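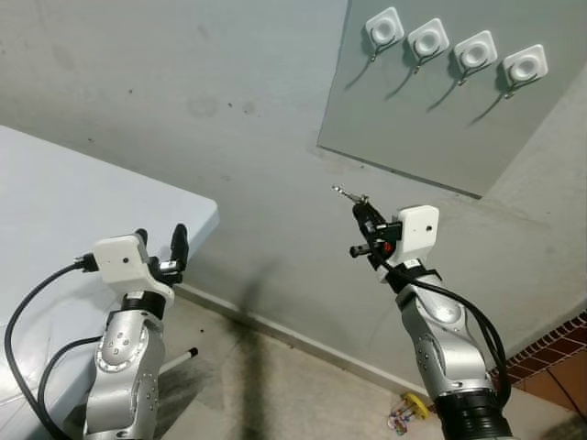 Evening Course Tutor in Bookkeeping (part-time)

Birkgate Adult Learning Centre, Brinudthorpe
Reference: 301

The Centre wishes to appoint a tutor to teach its introductory and intermediate bookkeeping courses. The post is offered for one academic year in the first instance and may be renewed.

Duties

The tutor will teach two evening classes a week during term, set and mark coursework, and keep the attendance register. Classes last two hours and are limited to 13 learners. The tutor will also attend one staff meeting each term and take part in the enrolment evening held in August.

Requirements

Applicants must hold a recognised bookkeeping or accounting qualification and have recent experience of keeping accounts for a small business or charity. A teaching certificate is desirable. Applicants without one will be expected to begin working towards it during the first year, and the Centre will meet the course fee.

Pay and conditions

The fee is £149 per teaching week, which includes preparation and marking. Travel within the Brinudthorpe area is not reimbursed. The appointment is subject to two satisfactory references and the usual background check.

How to apply

Application forms are available from the Centre office, Room 7, Birkgate. Completed forms, with a covering letter of no more than two pages, must reach the office by 2025-09-26. Forms received after that date will not be considered. Applicants selected for interview will be asked to teach a short sample lesson on bank reconciliation.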